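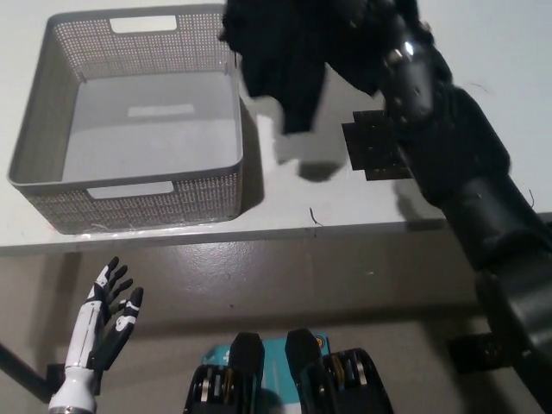 Graltwood Residents' Club, Laundry Room and Mending Corner

Dark laundry sheds on pale tables and collects lint from everything else, so it gets its own basket. Gray plastic with holes in the sides is ideal. Air gets through, and gray hides most sins.

Start with the basket empty. If there is already something at the bottom, it is a sock, and it has been there since May.

Pick up each dark piece by one edge and give it two good shakes before it goes in. Do this beside the basket, never over it, or you are just moving the fuzz indoors. Stray threads on the tabletop come up with a damp sponge. Blowing on them sends them to your neighbor's whites, as Lajos Szénási can confirm.

Fold loosely. Five navy items folded loosely will dry out better than five pressed flat by someone sitting on them to make room for a sixth.

Carry the basket by both handle holes. One handle is quicker right up to the stairs.

Baskets go back on the shelf by Tuesday, please. Pornthip Sukprasert has the spare lint rollers, and she would like the other two back.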